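The Kovard Trial

Sieglinde Eichhorn had been told to choose a gripper by the end of April and she was already late. There were two on the shelf. The Drosum was the one everybody knew, with hard jaws and a squeeze like a door closing. The Kovard was newer and softer and cost 830 dollars more. Stutano would pay for one of them and only one, and Villalobos wanted the reason in writing.

"Half a page," he said. "They don't read past half a page."

He had come up the stairs with his coat still on and was standing by the railing. She was putting new tape on the cord where it had started to split.

"It'll be cloth again," she said. "The Drosum did fine on boxes. Anything does fine on boxes."

"And how many tries is that?"

"A hundred and eighty-four on the Drosum. I want the same for the other one."

He counted on his fingers how many hours that was, gave up, and took off his coat. She could tell he wanted to be asked to help. She had worked beside him for six years and knew that he would never offer, so she handed him the clipboard and told him to write down what she called out. He was pleased and tried not to show it.

They began after lunch. Wilf and Anton took turns on the tools and Sieglinde watched the screen, where each hand camera made the room look like the inside of a bowl.

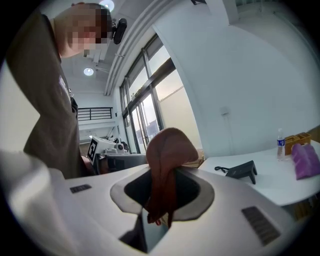

The brown cloth at the opening, Kovard trial, first afternoon.

"Good," said Sieglinde. "Next."

"Good as in held?" Villalobos asked.

"Held. Write held."

He wrote held. He had careful handwriting, with a little bar through the sevens, and he ruled a line under every tenth entry. By the fortieth he had stopped asking questions. By the seventieth his lines had begun to slope, and she sent him down to the kitchen for coffee.

While he was gone she read back over the Drosum sheets. She had filled those in alone, mostly in the evenings, and they were full of short notes to herself. Slipped at the hem. Pinched two layers. Colour too dark for camera, try lamp. On one page she had written only the number 70 and a question mark, and she sat for a minute trying to remember what it had meant. It might have been a force. It might have been the price of the lamp.

She knew which one she wanted to win, and that bothered her. Her old supervisor had built the first Drosum hand, back when it was two bent plates and a motor from a sewing machine, and she had learned the trade on it. She had a scar on her left thumb from its jaws. When the letter came saying the company would stop making spare parts for the early model, she had bought four sets with her own money and put them in her garage in an ice cream pail. Her husband had asked what they were for and she had said she didn't know yet.

Villalobos came back with two mugs and a muffin that he cut in half with a ruler.

"You've gone quiet," he said.

"I'm tired."

"You're quiet when you're tired and you're quiet when you're losing. I can't always tell them apart."

She ate her half of the muffin and called the next one.

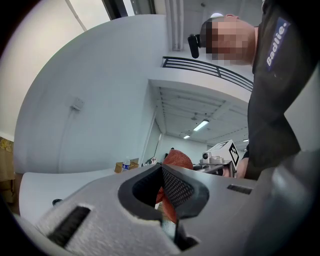 The trouble with a soft finger was that you couldn't hear it. The Drosum clicked when it shut, and after enough years she could tell a good hold from a bad one with her back turned. With this one she had to look. She bent close to the screen and studied the black mesh pad on the inner wall of the rubber, with its diamond pattern, and the reddish-orange bulge that stood up above the rim. It was a plain sort of grip, and she couldn't find anything wrong with it. She looked for longer than she needed to.

"Held?" said Villalobos, with the pencil ready.

"Give me a second."

"It's only a word, Sieglinde."

"Held," she said.

They finished the last try on the second evening, after Wilf and Anton had gone for their bus. The Kovard had dropped nine. The Drosum had dropped thirty-one. Villalobos added the columns twice and turned the clipboard around so that she could check him, and she did, and he was right.

She wrote the half page at the kitchen table at home. It took her nearly 70 minutes, and most of that went on the first sentence. She put in the two totals, the extra cost and the model number of the rubber. She left out the clicking. At the bottom she added that the old gripper should be kept in working order for boxes, and that spare parts were available locally at no charge.

Then she went out to the garage in her slippers to make sure the pail was where she had left it.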